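Saturday, sim bench, kitchen tidy-up task

Good day today! Kanini got the Grisley scenes loading before lunch, so we went straight on to the long, thin shopping, the stuff that always beat us in March. Could it put away the foil?

Ran 40 tries with the Tully policy. Still slow (6 minutes for a job I'd do without looking), but the approach is so much calmer now and I'm properly chuffed. Noreen wants the wrist view saved with every run, and she's right, it's the quickest way to see how a box is sitting.

Things to settle:

1. Long cartons. The 75 sq ft aluminium foil, end-on to the gripper with the tiles behind. Lovely view for checking the angle.
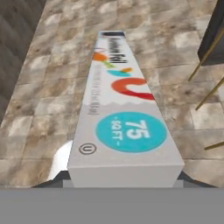 2. Drawers. Kanini to try the Lernen handle set, 9 shapes. Start with the wide ones.

3. Ask Noreen for more disk before Monday's batch.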